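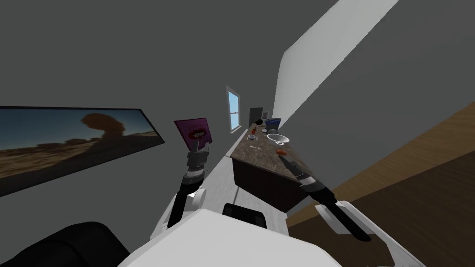 Desert rocks and a red mouth, same wall.

So Travetti has finally put out the "complete" Ukalard, and my feed has spent all of February telling me a lost masterpiece has been found. I've watched it twice and read the booklet three times. I have some problems with the booklet. Thread.

---

For anyone who missed it: Ukalard is the big desert picture Narketti made right before the studio ran out of money. It opened short and vanished fast. Ever since, people have talked about a five-hour cut that the studio supposedly screened once and then locked up.

---

The new box says "100% of the director's original vision." It's on the front in type bigger than the title. I'd like to know what the other number would have been. 94%? Who does the measuring?

---

Let's take the five-hour cut first. Where does the story come from? The booklet cites "accounts from the time." I went looking for those accounts. The oldest thing I can find is a festival program note, written long after the studio closed, and it says the cut was "said to run" that long. Said by whom, it doesn't say.

---

Everything later quotes the program note, or quotes somebody quoting it. By the third round "said to run" has dropped out and it's just a fact. I've seen this happen with so many films that I now get suspicious whenever a lost version has a nice round running time.

---

Now the new version. It's a good bit under five hours, by the way. The booklet gets past this in one sentence: the restored film is "the fullest form in which the work can be experienced." Read that slowly. That's a different claim from the one on the front of the box.

---

Source material. Travetti worked from 11 reels held at the Amaral archive. Fine, great, I have no quarrel with Amaral. They looked after the stuff when the rights holders couldn't be bothered to pay for storage. But what ARE the reels?

---

The booklet calls them "the long version." The archive's own listing, which anyone can look up, calls them "work print, incomplete, sound partial." Those are very different objects! A work print is what you have lying around while you're still deciding. Half of what's in it is usually on the way out.

---

And if you watch with that in mind, it shows. The well sequence plays the same beat twice, from two angles, a minute apart. I've read three reviews calling this a "hypnotic doubling." To me it looks a lot like an editor who hadn't picked a take yet.

---

I could be wrong about that one. Maybe the doubling was the plan. But then show me a script page, a letter, a cutting note, anything. The box has room for a fold-out poster and a set of postcards.

---
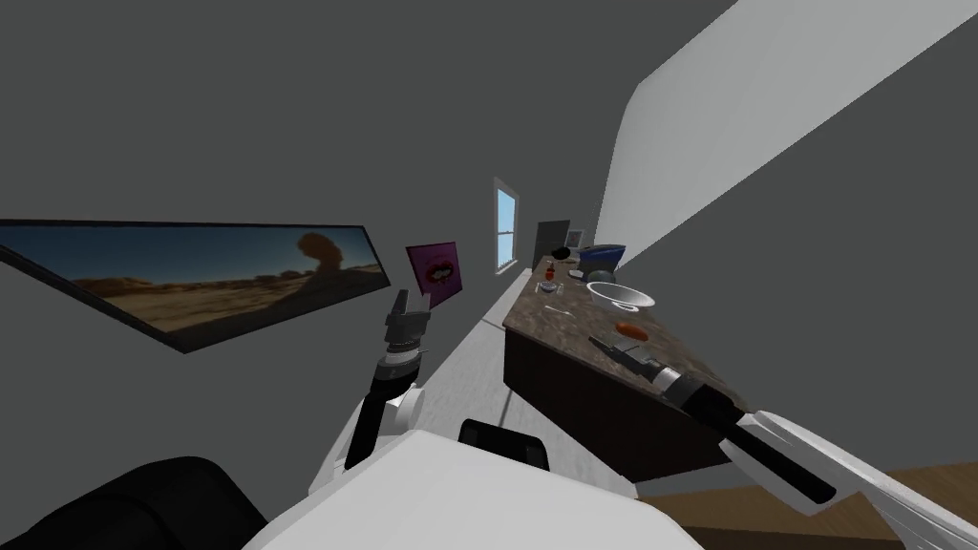
One reply already says I'm being unfair, that no studio film from those years has clean paperwork, and that if we waited for proof of intent we'd never restore anything.

---

Okay, that's a decent point and I don't want to duck it. I'm glad the reels were scanned. I'd pay for the reels as they are, gaps and all, with a label telling me what I'm looking at. My complaint is with the label.

---

Here's the number that really got me. The press sheet says the new version has "1,257 shots, every one placed according to the studio's cutting log." Wow, okay, a cutting log! That would settle nearly everything I've been moaning about.

---

So where is it? It isn't reproduced in the booklet. It isn't in the archive listing. The extras have a featurette on the color grade that runs longer than the theatrical trailer, and the log never comes up in it.

---

I wrote to Travetti and asked. Very polite reply. The log is "a composite document prepared during the restoration with reference to surviving studio materials." In other words they made it. It might be a careful and sensible piece of work, but then it's their cutting log and they should say so.

---

You can see why it matters. If the log is the studio's, then the order of scenes in the second half is evidence. If it's Travetti's, the order is an opinion, and the essay in the booklet about Narketti's "radical approach to time" is an essay about something put together a few years ago on somebody's workstation.

---

That essay bugs me more than anything else in the set. It says Narketti had a house style of long silences and drifting, unfinished scenes. Narketti made comedies! They made army musicals! They shot fast, on standing sets, and cut on the line of dialogue. Go and watch any of them.

---

The silences in Ukalard come mostly from the reels where the sound is missing. The archive listing says "sound partial." The restoration put wind on them. It's nice wind. I have no idea whether anyone at the studio wanted wind.

---

Someone is going to say "but it's beautiful," and yes, parts of it are. The night crossing is the best-looking thing I've seen at home in ages. I'd just like to know who I'm supposed to thank for it.

---

What I'd want from a second pressing, if there is one:

- the theatrical cut on its own disc, currently missing altogether
- the Amaral reels in reel order, no added sound
- the log, with a note on which entries come from studio papers
- a new front cover

---

The missing theatrical cut is a bigger deal than people are making it. It's the only version we know for sure was shown to an audience. It has no good release anywhere, and the deluxe set for the film leaves it out. The booklet calls it "the mutilated version" and moves on.

---

Mutilated by whom? The usual story is that the money people took it away and hacked it down. Same problem as before: I can't find a source older than that program note. It's possible the filmmakers cut it themselves and liked it shorter. People do that.

---

I've asked Travetti a follow-up about which studio materials the log refers to. If they answer I'll add it to the end of this thread. If you own the set, check page 5 of the booklet against the archive listing and tell me whether I'm misreading it.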